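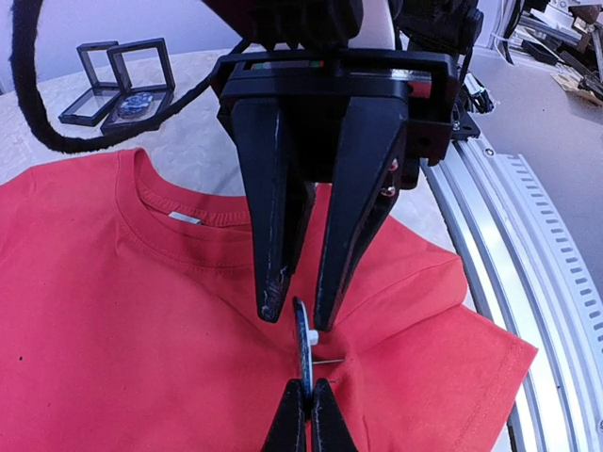 A round pin badge and a red T-shirt at the Lotwood swap table.

Lotwood badge swap returns, asks visitors to mind the shirts

LOTWOOD – The December badge swap drew 200 people to the Vitarard building, most of them carrying more pins than they came in with and all of them, by the end, with opinions about fabric.

The swap, now in its fourth year, added a shirt table this time. Visitors who bought a T-shirt for 4 dollars could have it decorated from the open trays, one badge per shirt, no returns once the pin had gone through the cloth. That last rule was tested before 10 a.m.

"People will spend 20 minutes choosing a badge and half a second choosing where it goes," said organizer Piroska Kun, who has run the event from the start and wears her own badges on a canvas bag, where mistakes don't show. "Then they want it an inch to the left. An inch to the left is another hole."

Her advice, given many times over the morning and with shrinking patience, is to lay the shirt out, pinch up a small fold, and run the needle in and out of it so the badge sits flat. Jersey forgives a fine pin. It is less generous about a heavy one, which will droop by lunchtime and take the collar along with it.

Red shirts sold out first. Gray did not sell out at all and will be back in spring, possibly at a lower price.

The most contested trade of the day involved a bottle-cap-sized badge from the old Julutico roller rink, which changed hands for 66 lesser pins and a thermos. The new owner declined to give her name and was last seen heading for the parking lot.

The next swap is planned for April. Loose clasps, of which there is now a full coffee can, may be claimed at the front desk.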